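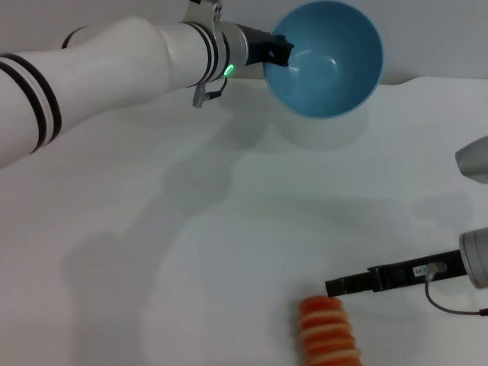 I have become a person who gets excited about bowls. A sky-blue one, to be exact, with a matte inside and smooth, plain walls, and I am now so taken with it that I've rearranged half my kitchen on its account!

A bit of background. When I moved to Josville in February I had one box marked KITCHEN, and in it were two saucepans, a cheese grater, a bag of pegs and 5 bowls of my gran's, all different, all chipped. I ate everything out of them for months (porridge, soup, toast once, when the plates were in the sink) and slowly came to the view that most food is nicer from a bowl. You get a better forkful. The peas can't get away.

So what do I look for in one? First, a rim you can get hold of. I pick bowls up by the edge, fingers inside and thumb out, usually while doing something else, and a very thick or rolled rim makes that a nuisance. Second, a proper flat circle at the bottom inside. My gran's lovely green one comes almost to a point, so the spoon skates about and the last of the soup never really gets eaten. Third, colour. I used to think white was the only sensible choice, and then I put a blue bowl down on a white tabletop one morning and just stood there grinning at it. Everything looks good in blue. Tomatoes! Rice pudding! Even plain noodles look as if you meant it.

A matte finish is a matter of taste, I know. My friend Arben Angelovski can't bear the sound of a spoon on it and pulls a face every time he comes round. I love it. It doesn't throw the kitchen light back at you, and the colour looks softer towards the middle of the day when the sun gets round to my side of the building.

Size took me longer to work out. I measured my favourites by filling them with water from a jug, right up to the brim, and the big green one holds 943 ml, far too much for one person's breakfast. The little one with the crack holds 490, and that is perfect for porridge but hopeless for salad, as you spend the whole meal chasing leaves back in. Somewhere between the two is where I'm happiest, with plenty of room to stir.

Now for the shelf. I cleared out the cupboard by the window, moved the tins down to the bottom and put up a plain board about 60 cm long, low enough to reach without the step. Gran's bowls are at one end and there's a gap at the other for new arrivals. I've taken everything else off the table too, apart from the salt, and it's such a pleasure to sit down to a clear white surface with one bright thing on it.

Next job is the mugs, which are a disgrace. If anyone has a good way of hanging them under a shelf without drilling into old tiles, please leave me a comment, I'm all ears!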